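Open day at the Grovberg bindery, Harnport

The invitation said doors at ten, so naturally the doors opened at twenty past, and by then the line outside had agreed on everything that was wrong with the town's parking. I paid my 5 euros and got a paper sticker, which fell off in the coat room.

Grovberg has been putting covers on other people's words for 150 years, and the tour covers most of them at walking pace. Our guide, Oliwia Wieczorek, took 18 of us past the sewing benches, the glue room (windows open, thank goodness) and a guillotine older than my grandmother and with much the same manner. She let a boy from the front of the group pull the lever on a nipping press. He has probably applied for a job by now.

The best part was the repair counter. People had brought cookbooks, hymnals, and one atlas that still believed in several countries. Waldemar Wysocka turned each one over, sighed, and named a price. Mine was a field guide to mosses with a broken spine — he told me to buy a new one.

Lunch was soup. The talk on cloth versus leather ran long, and the speaker plainly had a side. The shop sells blank notebooks too handsome to write in, so I bought two and will keep my shopping lists on envelopes as before.

The next open day is in June. Go early and bring something torn.

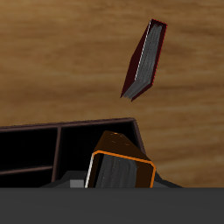
Zdzisław Baran: Ask for the marbling room next time. They skip it on the morning tour, and the soup is better after two.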